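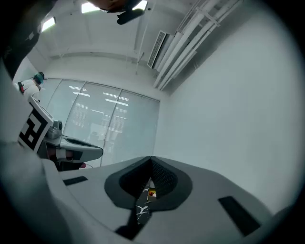

Volume 3, Issue 2

**Handling data needs a standard before the arms do**

Most draft guidance on learned manipulation starts at the robot: speed limits, stopping distance, who may enter the cell. Demonstrations recorded by people with hand-held grippers get a paragraph, usually on consent. I consider this the wrong order. An arm trained on poor recordings can pass every guarding inspection and still approach a bottle badly.

The Trondeo draft is typical. It runs to 117 clauses, of which two concern recording. Neither requires that fiducial markers be checked for damage between sessions, nor sets an interval for recalibrating the cameras.

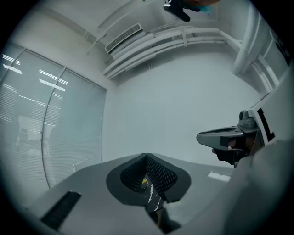
*The author is a standards engineer with Catemar, Elonthorpe.*

Our own audit in March covered 704 recordings. Almost 117 lacked a calibration entry. The files opened normally and the trajectories were plausible, so the fault would have passed any check now in the draft.

I would add three requirements. Each session should carry a calibration record, signed by the operator. Failed grasps should be kept and labelled. Pad wear should be logged against the gripper's serial number.

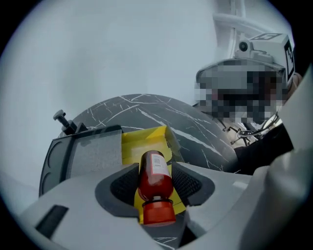 The usual objection is cost. Mahama, our smallest site, adopted the calibration record in June and finds it adds two minutes to a session. Labelling failures takes longer, and I have no good figure for it yet. The draft should go back to the working group with that clause marked provisional.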